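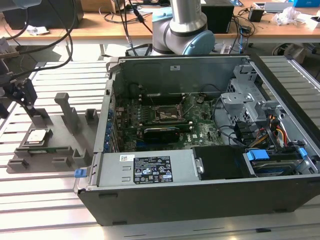 Figure 7.1 Desktop disassembly cell. The case lies on its side on a slotted aluminum table; the parts fixture is at left, below the gripper.

Chapter 7
Evaluating a Packaged Robot Cell: The Breltuver Teardown Kit

Chapters 5 and 6 treated grippers and fixtures as separate design problems. Most small shops do not design either one. They buy a kit, bolt it down, and adapt it to the work they have. This chapter follows one such purchase from the data sheet to the acceptance test. The product is the Breltuver kit, sold for taking apart and refitting desktop computers, and the buyer is a refurbishing shop in Rovville that handles 1000 machines in a normal February.

7.1 What Is on Offer

The kit is sold in 3 configurations. The base configuration covers the arm mount, one gripper, and a set of fixture files that the buyer prints on site. The second adds Flovunent, the sequencing software, with a library of part routines. The third adds a service contract under which the supplier, Dai, writes new routines on request. Prices are quoted per cell. The arm itself is not included in any of them, and a buyer who reads only the first page of the quotation can miss this.

The fixture deserves a close look before the arm does. In Figure 7.1 the gray 3D-printed tray holds a CPU in a recess, heat spreader up, and a green circuit board strip in a long slot. The socket on the motherboard is empty, with its retention frame and lever in view. A recess locates a square part on all sides, so the controller can work from a stored position. A part set down on a bare table has to be found by a sensor every time.

7.2 Reading the Task Before Reading the Data Sheet

Data sheets for kits of this type state repeatability, payload, and reach. None of the three says whether the kit will do a given job. The buyer should first list the operations and sort them by the kind of contact they involve:

Free placement. Setting a part into an open recess. Position error is absorbed by the chamfer.
Guided insertion. Pressing a memory module into its slot. Force must rise along one axis only.
Latch operation. Moving a lever or a colored release tab, such as the blue tabs at the hard drive in Figure 7.1. The path is curved and the force changes along it.
Flexible parts. Power and data cables. Their position differs from one unit to the next, even within a model.

The Breltuver documentation gives routines for the first two groups. Latches are covered for certain cases, and cables are left to the operator - a limit stated in the manual but absent from the sales sheet. The Rovville shop accepted this and planned for one person per 2 cells.

7.3 The Acceptance Test

A demonstration by the supplier is a poor basis for purchase. The shop asked instead for a run of 501 insertion cycles, started on a Friday and logged by Flovunent without edits. Each cycle was scored as completed, completed after retry, or stopped. The contract set a limit on stops and a separate limit on retries, for a cell that retries often may still miss its cycle time. Section 7.4 works through the log and shows how the two limits were chosen.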